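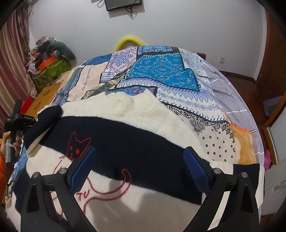 Colham High School | Robotics Club | Student and Advisor Opinions

Let the kids do the laundry

Every spring somebody asks me when our club is going to get back to building something that shoots foam balls into a hoop, and every spring I give a longer answer than they wanted, so I thought I might as well write it down.

We fold clothes. More exactly, our students spend a good part of the year at home with a hand-held gripper, picking up sweaters and sleeves the way a robot would have to, two fingers and no cheating, and then they bring the recordings in and we try to teach an arm to do the same. The club calls the project Sekus (the name came out of a long argument and a bowl of pretzels, and I've stopped asking). By May we had 2,434 recordings, and I am prouder of them than of any trophy in the case by the gym.

I love competitions, I really do! I drove the van to the Oksanen Cup and yelled myself hoarse. But a competition field is flat and every piece on it is the same size, and a student can get very good at that field and still have no idea how hard it is to pick up a sweater. Think of a knitted one with a cat stitched across the front in red, lying on a patchwork quilt that has more going on in it than the sweater does. Where does the cloth end and the bed begin? You know without thinking. A program has to be taught, and the student who has to teach it starts looking at cloth, and at their own hands, in a way I find lovely to watch.

I also like that it happens in real bedrooms, with the curtains and the bags and the stuffed toys piled up along the wall. One parent worried to me that the house wasn't tidy enough for a science project. Please don't tidy! A robot that only works in a tidy house isn't much use to the rest of us.

It is slow, I'll grant that, and we lost 27 recordings in one evening to a bad memory card, and there were long faces. Still, I'd ask the other schools in the Mandness league to give it one season. Keep the foam balls too, if you like. We've got a box of them in the closet.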